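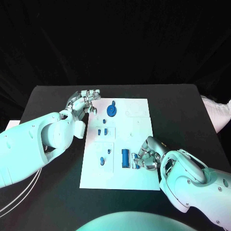
I've been on a pegboard kick ever since my nephew got old enough to stop eating the pieces, so when I heard the June open day at Gundix had a whole room of fitting boards I moved a dentist appointment and drove out to Sernville. It took longer than it should have (they've closed the bridge again, take the lake road) and I came in by the wrong door, past the vending machines, and ended up in the board room before I'd even picked up my sticker. No complaints! The boards were what I came for. My favorite was a white one with blue parts, laid out on a black-topped table with black curtains behind it, and what got me was how little the board gives away. The empty slots are just pale gray outlines on white, so faint that I had to lean in. The gear-like disc near the top has a hole in the middle and a little tab sticking up from its edge, and then way down at the lower right there's a small clip sort of piece that stands upright in a narrow recess. I'd never seen a standing piece on a board like this. All of mine at home lie flat.

Anyway, back out to the front desk for the sticker, and then the proper tour, which starts on the hour and is led by Tomás Ní Mhurchú. He's been there 17 years and talks very fast and I liked him enormously. Our group was me, a couple who teach shop at a middle school, a dad with two girls, and a man who only wanted to know about parking for his boat trailer. I never did find out why.

First stop was the cutting room. You stand behind a yellow line and they hand out foam earplugs, which the younger girl put up her nose. They cut recesses into blanks there, and Tomás passed around two test pieces so we could feel the difference between a good fit and a tight one. I couldn't tell by looking. With my thumb, though, it was night and day! The tight one grabs the part and you have to wiggle it, and the good one lets it slide down with a tiny puff of air. I could have stood there doing that all afternoon. He said they make roughly 900 blanks in a good month and that a bad month is mostly the weather's fault, something to do with humidity, and then we were already walking.

Next was the drawing office, where they plan where everything goes. I asked about the layouts, because it bugs me on my own boards when all the round parts are bunched up together. One of the shop teachers had opinions on that too and we held up the group a bit. Tomás's view is that similar outlines ought to be near each other so you have to look properly before you commit. My view is that this is mean. He laughed and said I should try the Senent.

The Senent is their hard one, and they had it out in the hands-on room with a stool and a kitchen timer. All the recesses are nearly the same size, the parts only differ by a notch here or a rounded corner there, and you get 5 minutes. I did not finish. I got stuck on a half-moon that would go into two different places and was only right in one of them. The older girl finished with time to spare and then very kindly offered me a hint, which I took.

The Frimpong was more my speed. It's chunkier, with deep recesses and parts fat enough to grab with gloves on, and there was actual sunlight on that table, so I could see what I was doing. If you're bringing small kids, start them there and save the Senent for whoever in your family likes to suffer.

Lunch was a sandwich from the cart outside, egg salad, pretty good, too much celery. The gift shop is one shelf and a cash box. I'd hoped to buy just a bag of spare parts to cut my own board around, but they only sell whole sets, so I came home with a small Frimpong and a pencil with the company name on it. The man at the cash box told me they'd had 700 people through last year and that this year felt busier. It certainly did by two o'clock, when the line for the cutting room went all the way back to the vending machines.

A few things if you're thinking of going: get there before eleven, wear closed shoes or they won't let you behind the yellow line, and go see the boards before the tour and then again after it. I noticed twice as much the second time. The bathroom by the drawing office has no hook on the door, so hold on to your bag. I've already started sketching a board of my own with one standing piece in it, and I'm going to need a deeper drill bit.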